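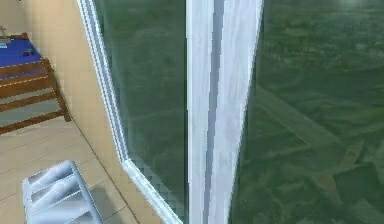

Green-tinted glass in a white frame.

Skevik Secondary Glazing Kit

Every window insert on the market claims to make a drafty room feel brand new. We sell the Skevik and we don't believe that either. It is a second layer that presses into the inside of an existing window. If your sash rattles or your sill is rotten, fix those first and keep your money.

The maker's brochure promises "total silence." We hung one in the back office at our Rurkwood store, which faces the bus stop, and the buses are still there. They are quieter – I'd say enough to take a phone call. The draft at the bottom rail did stop.

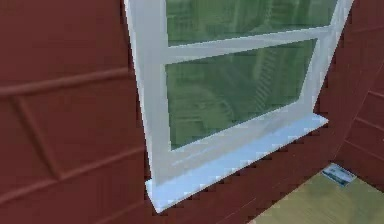
Measure each opening at three heights, since old houses are rarely square. The edge seal takes up 7 mm of error and no more, whatever the box says. Panels over 800 mm wide need the center clip, sold separately, and yes, we have complained about that.

Skip the Ocampo tint film they offer as an add-on. It costs extra and we couldn't feel a difference in February or in summer.

Item number 383. Made to order, no returns on cut panels. The warranty covers the seal but excludes "normal wear," a phrase nobody at Skevik has defined for us yet.

Questions about sizing go to Baltasar Leiva at the Rurkwood counter, mornings only.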